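Clearing a Crowded Dining Table

Work from the outer edge inward. Start with packaging: empty plastic bags and opened cartons take up the most room and hide the smaller items. Flatten the bags and put them in one place before touching anything else.

Next, collect small jars and bottles. Tighten each cap and stand them together on a tray. Anything that belongs in the refrigerator goes back within 20 minutes.

Leave bowls and plates with food on them until the small items are gone. Keep each lid next to its bowl — matching them later takes longer. 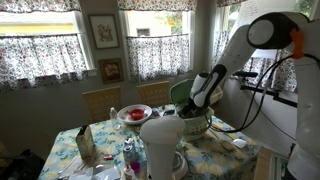 Bastian Bauerfeind wrote in to say that he does the bowls first, as his printed tablecloth stains easily and a tipped bowl costs him a full wash cycle. That order works if there is a free counter within reach.

Tall containers are moved last. Hold them by the body, with one hand under the base, and unplug any appliance before lifting it.

Finally, gather the tablecloth by its corners, shake it outdoors and check for spots. Treat food stains with cold water and leave for 11 minutes before washing. Let the table air for 2 minutes and put the cloth back.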